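Rechercher sur le site OK

Questions fréquentes – résidence et exposition Plulach

Qui peut déposer une candidature ?
Tous les artistes qui travaillent avec l'image, le son ou le code, sans limite d'âge. Les collectifs sont acceptés jusqu'à 3 membres. Il n'est pas nécessaire d'avoir un diplôme d'une école d'art.

Où se passe la résidence ?
À Rusitz, dans l'ancien dépôt Stelmakh. L'atelier est ouvert jour et nuit, la cuisine est commune et chacun y range ses provisions.

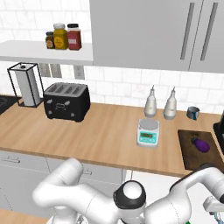

Est-ce que je reçois une bourse ?
Oui, 1000 euros par mois, versés au début du mois. Le voyage est remboursé à part, sur présentation des billets.

Combien de candidatures recevez-vous ?
La dernière fois nous avons reçu 51 dossiers pour quatre places. Le jury lit tout, ce qui demande un certain temps – merci de ne pas nous écrire avant la date de réponse.

Quelle est la date limite ?
Mercredi 17 juin 2026, à minuit. Les dossiers arrivés plus tard ne seront pas ouverts.

À qui appartiennent les œuvres produites ?
À l'artiste. Nous demandons seulement le droit de les montrer pendant l'exposition de janvier, dont la commissaire est Gobnait Quinlan, et d'en publier des images dans le cahier Zotum.
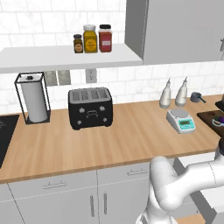
Pour une œuvre vendue pendant l'exposition, nous ne prenons aucune commission. L'acheteur s'adresse directement à l'artiste.

Puis-je proposer une œuvre déjà commencée ?
Oui, si elle n'a pas encore été montrée au public. Expliquez dans le dossier ce qui est fait et ce qui reste à faire.

Classé dans : Appels à projets, Arts numériques, Résidences

Contact | © Plulach | Haut de page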